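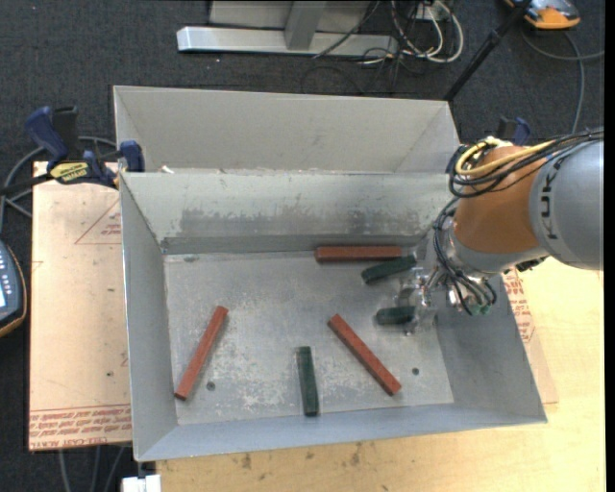 Stamlow adds demonstration recording to Horobets bin-transfer software

DOLLULON – Stamlow today announced a new release of Horobets, its software for teaching robot arms to move parts between open bins. The October release lets an operator record a task by remote control or by guiding the arm by hand, then train a picking routine from those recordings without writing motion code.

Horobets is intended for small production and kitting cells in which parts arrive unsorted. Bar stock, blocks and similar elongated pieces are a common case. They come to rest at any angle, often against a wall or close to one another, and a gripper that approaches from the wrong side will strike the bin before it reaches the part. Fixed pick positions do not work for such loads, and writing rules for every arrangement takes more engineering time than most short production runs can support.

In the new release, the operator picks each part in turn while the software logs arm position, gripper opening, contact force and camera images. The log is divided automatically at each grasp and each release. Recordings that contain a dropped part are kept and labeled, and the operator decides whether they are used in training.

"An operator who has emptied bins for years will go in along the wall for one part and straight down for the next, and will do it without stopping to think," said Kyrylo Didenko, head of manipulation software at Stamlow. "We wanted the recording step to take in those choices as they are made. The earlier release asked people to enter an approach angle on a screen, and most of them entered the same one every time."

Stamlow recommends 200 demonstrations for a new part shape. Internal trials used 296, recorded by five operators on a two-bin layout with rigid blocks. Bins were clamped to the work surface during recording. Stamlow advises the same for customer cells, as a bin that shifts between demonstrations introduces position error that the training step cannot separate from operator variation.

The two recording methods can be combined in one session. Hand guiding is suited to slow approaches near the bin floor and corners. Remote control is suited to longer transfers and keeps the operator's arms out of the camera view. Sessions can be paused and resumed, and a single demonstration can be deleted without affecting the rest of the set.

The release also includes Karen, a review tool that replays each demonstration alongside the logged force data. Karen flags grasps in which the gripper touched the bin wall, pauses longer than four seconds, and transfers in which the part rotated in the fingers.

"Review used to be the slow part of the work," said Ustyna Zinchenko, who leads application testing. "You would watch a whole session to find a couple of bad grasps. Now the list is there when the session closes – the operator who made the recording can go through it before leaving the cell."

Horobets runs on a workstation connected to the arm controller. Existing users can install the release over their current version, and earlier project files will open without conversion. Recordings made with the previous release can be replayed in Karen, although force data will be missing from those files.

The release does not change the safety requirements of the cell. Speed limits for hand guiding remain set in the arm controller and cannot be raised from within Horobets.

Demonstration recording and Karen are included in current Horobets licenses at no added charge. Requests for a trial on customer parts should be sent to the Stamlow applications desk in Dollulon, with a drawing of the part and the inside dimensions of the bin.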